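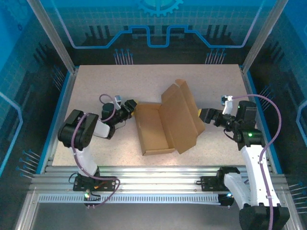
*The two-arm cell at the Drernlow shared workshop, with an open mailer box on the work surface.*

**Drernlow, Mar 24, 2019** — Members of the Drernlow workshop have published the build notes for Granström, a two-arm bench robot intended for folding and closing small cardboard boxes. The notes cover the enclosure, the rail mounting, the wiring and the control software.

Both arms are made from white plastic links and black servo housings, and are carried on an aluminum rail along the front of the cell. Parts for the build cost 1,959 pounds, paid from the workshop's tool fund. The controller runs on Skistelmont, an open motion package that the group has used before on a plotter and a small lathe.

Yaqin Lu, who wrote the grasping routine, said the lid flaps take up most of the remaining work. "A flat panel is simple to plan for. A flap moves as soon as a finger touches it, so the stored position is out of date before the grip closes."

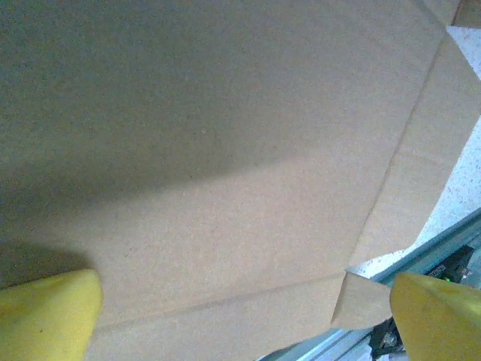

The fingertips are soft yellow pads. An earlier set in hard plastic marked the board and slipped on the folded edges. Wrist cameras were added at the same stage — the fixed camera loses sight of the inner tabs once both grippers are near the box.

The log supplied with the notes lists 2,253 recorded attempts, and the group plans to reach 3,000 before changing box size. Drarnico, which cut the side panels, has put the drawings on its own site. A second cell is planned for September, using the same rail and a shorter cable chain.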